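4.2 Do the handheld grips stand in for the real gripper?

Much of the appeal of handheld capture is the claim that a person wearing the grips moves the way the arm later will. We were not convinced, and the Trallavine comparison was set up to test the claim before anyone trained on the data. Two operators recorded 370 trials of 12 tabletop tasks, first with the Ustel grips and then by driving the Karimi arm directly. Objects were everyday household things, and the table was a round one of ordinary height. Hand position came from the printed marker cubes (Figure 3), tracked by a camera worn by the operator.

The first problem is one of bookkeeping. A cube gives a usable position only while enough of its pattern faces the camera, and people turn their wrists without thinking about it. When one forearm crossed in front of the other hand, the tracker filled the gap by interpolation and reported no fault. We found these stretches only by replaying the trials by eye – slow work, and not something we would expect most labs to do. Any accuracy figure that leaves them in should be read with care.

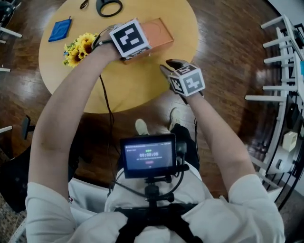 Figure 3. Handheld capture at the round table, with a marker cube on each hand and the recording screen at chest height.

The second problem is harder to fix with software. Operators lean. They shift their feet, tuck an elbow and approach a small box from whatever side feels natural, while the Karimi arm is bolted down and has its own ideas about reach. Walter Puma's reanalysis of the lid-opening task found that many of the recorded wrist paths could not be followed by the arm at all without moving its base. Earlier reports from the Nirkport group describe such paths as "recoverable" after smoothing. In our hands the smoothing kept the shape of the motion and lost the contact, so the fingers closed beside the lid.

We do not argue that the grips are useless. They were quicker to learn than the controller, and Arlo Begay, who had used neither before, preferred them by a wide margin. Comfort is a weak reason to choose a data source, though, and speed of collection matters little if the paths must be thrown out later. Section 4.3 repeats the comparison with the arm's base moved closer to the table.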